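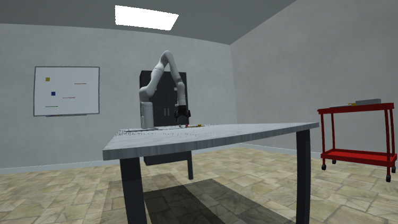

Filed under: Checklists / Simulation / Data Collection

Pre-collection inspection, Traltum tabletop cell (simulated)
Completed by: Oskari Pelkonen
Date: September 12, 2025
Task set: Jerkbridge, red and yellow object placement

To be completed before any batch is recorded. Mark each item OK, FAIL or N/A. Comments are required for FAIL and welcome otherwise.

1. Scene

1.1 Scene file loads without warnings. OK
1.2 Arm base fixed to tabletop, no drift over 70 seconds with motors idle. OK
1.3 Table legs in contact with floor, no gap or overlap. OK
1.4 Cart wheels in contact with floor. FAIL
Comment: Contact report gives a small gap at the casters. The cart takes no part in this task, so collection may go ahead. Correct before the cart tasks are started.
1.5 Cabinet doors locked in the physics settings. OK
1.6 Whiteboard has no collision body. N/A
Comment: The arm cannot reach it within the current joint limits.

2. Arm and gripper

2.1 Joint limits match the Mäkelä settings sheet. OK
2.2 Gripper opens and closes fully, both fingers moving together. OK
2.3 Fingertip clearance above tabletop at start pose. OK
Comment: Passes, but the margin is small. Operators should lift before moving sideways.
2.4 Force cap active. Push the closed gripper into the table and confirm that the run stops. OK
Comment: Stopped on each of 3 attempts. The cap was missing from the April build, and the bad runs from that build are still in the archive – do not merge them.
2.5 Elbow clear of cabinet through the full sweep. OK

3. Objects

3.1 Red and yellow objects at rest before recording starts. OK
3.2 Start positions drawn afresh for each run. OK
3.3 No object placed outside reach. FAIL, then OK
Comment: 2 placements landed beyond the far edge of the reach map. Spawn area reduced and test repeated with no further faults.
3.4 Objects large enough to be resolved in the training view. OK
Comment: Checked in the close view only. From the wide room view they are a few pixels across, and that view must not be used as the sole input.

4. Rendering

4.1 Ceiling light at the agreed level. OK
4.2 Table shadow stable between frames. OK
4.3 Tabletop texture as agreed. OK
Comment: The dark flecks on the far half of the table are kept for this batch. Do not change texture part way through.

5. Recording

5.1 Joint positions, gripper state and camera streams share one clock. OK
5.2 Failed grasps saved and labelled as failed. OK
Comment: Bostska deletes them by default. Setting changed by hand; check again after every update.
5.3 Run 807 replays to the same end state from the saved commands. OK
5.4 Free disk space sufficient for the batch. OK

Result: cleared for collection, with 1.4 left open.
Signed: O. Pelkonen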